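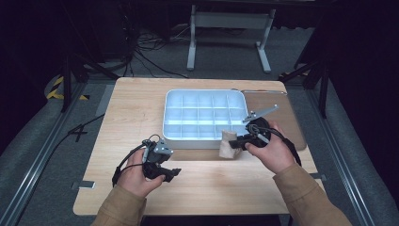 How much practice does a machine need before it can sort small items without help?

In the first stage of the Idetti project, the learning system was given 3177 examples of a person doing the same kind of work, and further examples are being added each working day. The number needed depends on the task, on how much the items differ from one another, and on how often the examples include a slip and a recovery.

CASVILLE, 30 September 2018. Ikonen today announced the start of the second stage of Idetti, its programme to gather examples of careful handling for a learning system. The work is carried out at the company's Casville site and is funded in full by Ikonen and its partner, Skornent.

Idetti is concerned with small, light goods that do not keep their shape. Items of this kind are still sorted by hand in most packing rooms, and the rules written for rigid parts do not serve them well. The programme takes another route. A person carries out the task at a table using a pair of hand-held grippers, and each attempt is stored as one example. The learning system is then trained on the stored examples.

The grippers are held and worked directly by the person, one in each hand. This allows an attempt to be made at close to the pace of ordinary work, and a new member of staff can begin recording after a single morning of instruction.

Normunds Pētersons, Head of Data Collection at Ikonen, said: "Our staff know how to pick up an awkward item and put it where it belongs. They do it many times a day and seldom think about it. The purpose of Idetti is to keep a faithful record of that skill, including the moments when the first grasp is a poor one and has to be made again. We do not ask people to perform for the recording. We ask them to work as they normally would."

The second stage will add sorting into compartment trays to the tasks already covered. Each person taking part will complete sessions of 50 attempts, with a rest between sessions. The starting place of the items will be changed before every session, and the table height and lighting will be checked against a written standard. Attempts in which an item is dropped will be kept and marked as such. Attempts spoiled by a fault in the equipment will be removed.

Skornent will be responsible for checking the examples before they are passed on for training. Its reviewers will look at the start and end of each attempt, confirm that the label matches the task, and return any doubtful example to Casville with a note. In the first stage 101 examples were returned in this way. Most had been given the wrong task label and were corrected the same week.

Ikonen has also set out the terms on which staff take part. Recording is paid at the normal hourly rate and is open to employees from any department. Names are not stored with the examples. A person may withdraw at any point, and may ask for their own sessions to be deleted up to the close of the stage. These terms were agreed with staff representatives before the first session and remain unchanged.

The first stage showed that tray work needs clearer instructions than were first written. Participants differed in whether they filled a tray by row or by column, and the system was slow to learn from the mixed examples. Under the new instructions, the order of filling will be stated at the start of each session and recorded with it. Both orders will continue to be used.

The second stage is due to close in December. A written account of the method, with the session instructions and the checking procedure, will be made available on request to firms and colleges working on similar tasks. The examples themselves will remain with Ikonen and Skornent for the time being.

About Ikonen
Ikonen develops handling equipment and software for packing and sorting work. The company has 3 sites, of which Casville is the largest, and the Idetti programme is based there.

About Skornent
Skornent provides checking and labelling services for recorded data. It has been a partner in Idetti from the outset.

Press enquiries should be addressed to the Communications Office, Ikonen, Casville.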